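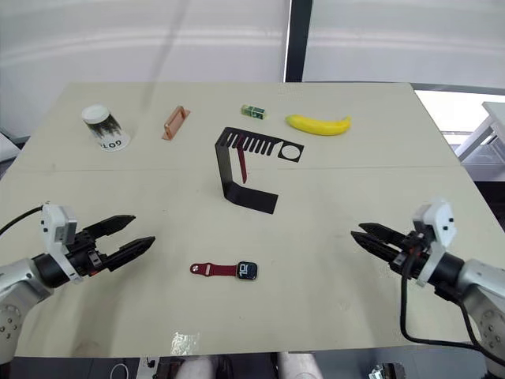

Both grippers open over the Tonix bench kit, smartwatch and slotted stand in the middle.

Tonix Two-Arm Bench Kit for School Clubs and Student Projects

Supplied by Reltitska
Configuration: club (two arms, task set included)
Availability: shipped to order, next batch June

Overview

The Tonix bench kit is a tabletop two-arm workstation for classes, robotics clubs and student competition teams. It ships as a matched pair of arms with parallel-jaw grippers, a controller, a task set of everyday objects, and a printed course book. A club supplies its own table and a computer.

The kit is intended for manipulation work: picking, handing over, placing, hanging and sorting. It has no wheels and cannot be converted to a mobile platform. Teams entering driving events should look at the Britus base, listed separately.

What is in the box

Left arm and right arm, assembled and calibrated as a pair
Two parallel-jaw grippers with ridged finger pads
Controller with emergency stop on a lead
Two table clamps per arm
Gripper cables, one per arm, with strain relief
Task set (see below)
Course book, teacher copy and student copy
Hex keys, spare finger pads, cable ties

Arms are matched at the factory and carry the same serial number with the suffix L or R. Do not mix arms from different kits. The controller will refuse to start if the suffixes do not match.

Specifications

Rated payload, each arm: 300 g including the object and any adapter
Finger pad force, adjustable: low, medium, high
Recording rate: 20 samples per second per joint
Recommended distance between the front edge of the table and the task area: 200 mm
Power: one wall outlet, grounded
Software: Kereama recorder and playback, license included for one computer
Minimum user age: 14, supervised

The payload figure applies with the arm at full reach. It is not increased when the arm is folded. Two arms lifting one object together should still be planned at the single-arm figure, as the load is rarely shared evenly during a handover.

Task set

Objects in the task set are chosen for differences in shape, stiffness and surface. They include a strap-type item, a cylindrical container with a lid, a flat frame, a small block, a curved item and a stand with a slotted top. Contents vary by batch. Clubs commonly add their own items, such as a smartwatch or a banana, and the recorder accepts any object name up to 41 characters.

Keep added objects under the payload limit. Glass, liquids and open blades are not permitted with the club configuration.

Course book

The course book was written by Ngaio Doolan and follows the order in which most clubs use the equipment. Each unit takes one or two meetings.

Unit 1. Clamping, cabling, emergency stop test
Unit 2. Moving one arm, soft limits
Unit 3. Grip force on rigid and flexible objects
Unit 4. Handover from left to right
Unit 5. Recording a task and playing it back
Unit 6. Straps: picking up a flat band and laying it across a stand
Unit 7. Open project

Unit 6 causes the most difficulty. A silicone strap drags on the table surface, and a grip near the buckle end behaves differently from a grip near the case. Allow extra time. Student teams should record several attempts with the strap turned to different angles before they try playback, and should log the angle with each attempt. The student copy has a blank table for this.

Unit 7 has a marking sheet at the back of the teacher copy. It may be photocopied.

Setup notes

Clamp both arms to the front edge, one at each side, with the bases square to the table. A light-colored matte top gives the best results with the overhead camera option. Gloss tops produce reflections that the software can read as edges. Seams between table panels are acceptable if the panels are level.

Gripper cables need slack for full wrist rotation. Leave enough for a loose loop and check that the loop cannot pass under a finger. Run the wrist through its range by hand with the power off before the first session.

Tape residue, film and labels should be cleared from the task area before recording. Wipe the surface with a damp cloth. Do not use solvent on the finger pads.

Operators may sit or stand. The emergency stop must be within reach of the operator and must not be placed between the arms.

Competition use

The kit may be used for bench events that allow commercial arms. Check the event rules for limits on recorded motion. Kereama exports a plain text log of every run, with joint positions and gripper state, and judges usually accept this as evidence that a run was played back or driven live.

Technical questions about event use go to Dae-han Ryu at Reltitska. Include the kit serial number and the software version.

Spares and options

Finger pads, ridged, pack of four
Finger pads, smooth, pack of four
Gripper cable, long
Overhead camera and mast
Task set refill
Additional Kereama license, one computer

Warranty

Two years on arms and controller. Finger pads, cables and task set items are treated as consumables. Opening the joint covers voids the warranty on that arm.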